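Hosis Airline Filings: notes for anyone using the data

Hello, and thank you for stopping by! Hosis is a collection of 3,007 short news items and public notices on airline debt, creditor votes, fleet leases and court-supervised restructurings. It began as a private folder of clippings and grew a good deal bigger than I ever meant it to — so please forgive the odd crooked corner.

What is in the folder

Each row holds a carrier name, a filing date, the language of the source, the text itself and a tag for the stage of the case. The tags run from "petition" through "plan filed" to "closed". Of the rows, 444 are in Spanish, and those keep their accents, so open the file as UTF-8. The Jalwood subset covers regional carriers only and is the easiest place to start if you are new to this.

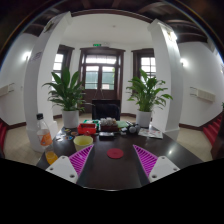 A reader from Borkska wrote in to say that the stage tags in the Jalwood subset lagged behind the court dates, and that a plan marked as filed had by then been voted down. Fair enough, and I've since gone back over 57 rows and corrected them. If you downloaded your copy before 27th October, please fetch it again.

Known gaps

Passenger figures are copied as the papers printed them, so two items on the same airline may disagree. Lease amounts are missing wherever the court sealed them. Chaimongkol rows have no creditor names yet — I hope to add them in March.

Using it

You are welcome to use Hosis for study or teaching. Please don't base an investment on it!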